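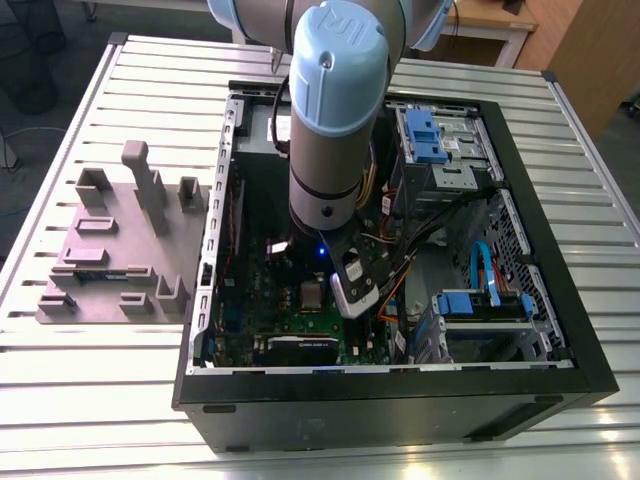 Bench hands wanted: desktop teardown and rebuild, Prondesska workshop

Posted Nov 30, 2018. Two openings, part time, starting in March.

Most ads for this kind of work promise a fast-moving team and a passion for technology. We have old desktop towers and a bench. Vuvo buys them by the pallet from offices that are done with them, and somebody has to open each one, work out what is worth keeping, and put a working machine back together out of what's left. The last lot was 61 towers. The one before that was sold to us as "fully tested," a phrase we no longer pay extra for.

What you would do

Take off side panels. Pull memory, expansion cards, drives and processors. Sort them, label them, test them on the bench, and write down the result even when it's dull. Refit drives in their bays, reconnect SATA and power, and route the cables so the next person can get a hand in. Some of these cases were clearly laid out by people who never had to service one, and you will have opinions about the cable bundles by the end of your first shift. Keep them short.

Processors are where we lose money. Lift the lever, lift the retention frame, take the chip straight up, and put it where it belongs. We have heard every theory about sockets that were "already like that."
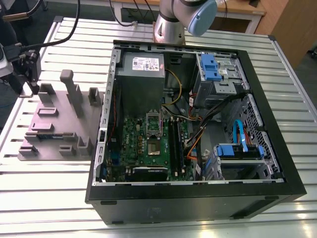
Emlyn Ifans adds that he would take a slow person who checks the corner mark on the chip every single time over anyone who claims to do a full rebuild in 11 minutes, and that he has yet to see one of those rebuilds start up on the first try.

What we ask

You should be able to tell a memory fault from a bad power supply without swapping every part in the case. You should be comfortable with small screws and small print. Certificates are fine, but we don't give them much weight. Applicants with a full page of them have sat down at our bench and gone looking for the drive latch with a screwdriver.

Instead of a second interview there is a paid trial shift. You get a tower, a fault sheet and a quiet corner. The fault sheet may be wrong. Say so if it is.

What you get

Hourly pay, given in writing before the trial. Static straps and hand tools are supplied. There is no bonus scheme, and please be wary of the copy of this ad on Anozie that mentions one. We didn't write it and they haven't taken it down.

To apply

Write to Rostislav Vlček, Vuvo, Box 1620, Prondesska. One page is enough. Tell us about a machine you failed to fix and what you tried. Letters that claim a 100 percent success rate go to the bottom of the pile.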